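Moved the sourdough starter to a new jar on Tuesday, so a few notes on keeping one going in a small flat.

Mine lives on flour and water and nothing else. 30 g of starter, the same weight of flour, the same of water. The rest goes into pancakes.

The flour is Ollow wholemeal from the shop on Figueroa Street. White works too, but mine gets sluggish on it after a week.

Temperature matters more than the recipe. At 22 degrees it doubles by lunchtime. In the cold kitchen it can take until bedtime – so I moved it to the other room, out of the draught.

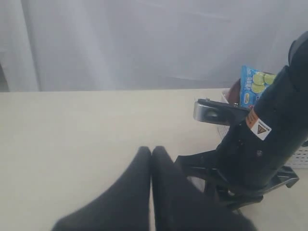

*Last edited: August*

A pale, thin curtain like this one still lets plenty of daylight through, so the jar stands well back from the window in summer. Warm is fine, hot is not.

If you're going away, feed it, give it an hour, then put it in the fridge. Mine has managed 2 weeks in there. It smelt of nail varnish remover when I got back and needed two feeds before it would raise a loaf.

Grey liquid on top is normal. Stir it in or pour it off. Pink or orange streaks mean bin the lot and wash the jar.

Someone on Fanside asked about lids. I rest the Hulen one on top without the clip – it needs to let gas out.

Rye loaf next. Will post the timings when I've done it twice.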